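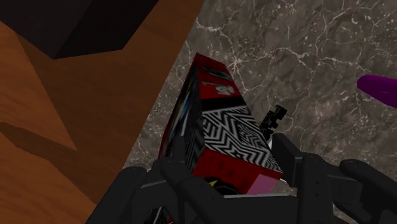 # Boîte pliante en carton

La **boîte pliante en carton**, parfois appelée étui pliant, est un emballage rigide léger obtenu par découpe, rainage, pliage et collage d'une feuille de carton plat. Elle est livrée à plat au conditionneur, qui la met en volume au moment du remplissage. Son usage domine dans les produits secs d'épicerie, la pharmacie, la cosmétique et la petite quincaillerie. Elle se distingue de la caisse en carton ondulé, destinée au transport et au groupage.

## Terminologie

Dans la profession, le mot *étui* désigne de préférence un format étroit et haut, fermé aux deux extrémités par des pattes rentrantes. Le mot *boîte* s'applique à tous les formats, y compris ceux à fond automatique. Le terme *flan* désigne la feuille découpée avant collage. Les panneaux principaux portent le nom de *faces*, les panneaux étroits celui de *chants*, et la languette qui assure la jonction celui de *patte de collage*.

## Matériaux

Le grammage courant du carton plat pour l'épicerie sèche débute à 300 g/m². Trois familles se partagent le marché :

- le carton blanchi en fibres vierges, réservé aux produits de soin et à la confiserie ;
- le carton multicouche à intérieur bois, apprécié pour sa rigidité ;
- le carton recyclé couché, à dos gris ou brun, très répandu pour les céréales, les lessives en poudre et les pâtes.

Le sens des fibres conditionne la tenue de l'étui. Il est généralement orienté perpendiculairement aux rainages verticaux, afin de limiter le bombement des grandes faces. Lorsque le produit craint l'humidité ou les transferts d'odeur, il est enfermé dans un sachet intérieur, soudé séparément.

## Fabrication

L'impression s'effectue le plus souvent en offset à feuilles, parfois en flexographie ou en héliogravure pour les longues séries. Elle est suivie d'un vernis de surface. La découpe fait appel à une forme en bois garnie de filets d'acier, les uns coupants, les autres arrondis pour marquer les plis. Les déchets sont ensuite éjectés et les flans passent à la plieuse-colleuse.

L'atelier Orkeso, cartonnerie implantée à Evthorpe, a conservé un registre de 687 formes de découpe, dont les plus anciennes servaient à des étuis de chicorée. Ce registre est utilisé pour l'étude des formats régionaux, car il indique pour chaque forme les dimensions intérieures, le type de fermeture et le client.

## Graphisme et lisibilité

La face principale concentre la marque et l'illustration ; les chants reçoivent les mentions obligatoires, le tableau nutritionnel et le code à barres. La patte supérieure reprend fréquemment le nom du produit, orienté selon le sens de présentation en rayon.

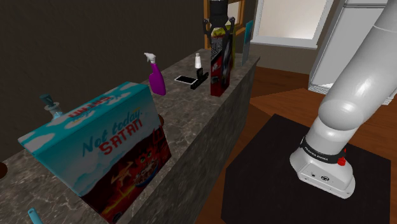
Le choix des couleurs obéit à des usages de catégorie plus qu'à des règles écrites. Les étuis de céréales pour enfants recourent volontiers au dessin et à la typographie de grande taille, tandis que les gammes biologiques adoptent des fonds clairs et des teintes mates. La parodie de ces codes constitue un genre à part entière dans l'édition d'objets et l'affiche.

Le fonds McGrath, consacré aux imprimés commerciaux, classe les étuis selon une grille de 13 rubriques. Sept d'entre elles concernent le décor, les autres la construction et l'état de conservation.

## Fermetures

Les fermetures les plus simples reposent sur une patte glissée derrière la face avant. La fermeture à languette et fente permet des ouvertures répétées. Le système Brisus, propre aux étuis hauts, associe une ligne de prédécoupe et un volet rabattable maintenu par deux crans latéraux.

## Fin de vie

Une fois vidée de son sachet et aplatie, la boîte pliante rejoint la collecte des papiers et cartons. Les fenêtres en film plastique et les pelliculages métallisés compliquent la remise en pâte.

## Voir aussi

- Carton ondulé
- Forme de découpe
- Plieuse-colleuse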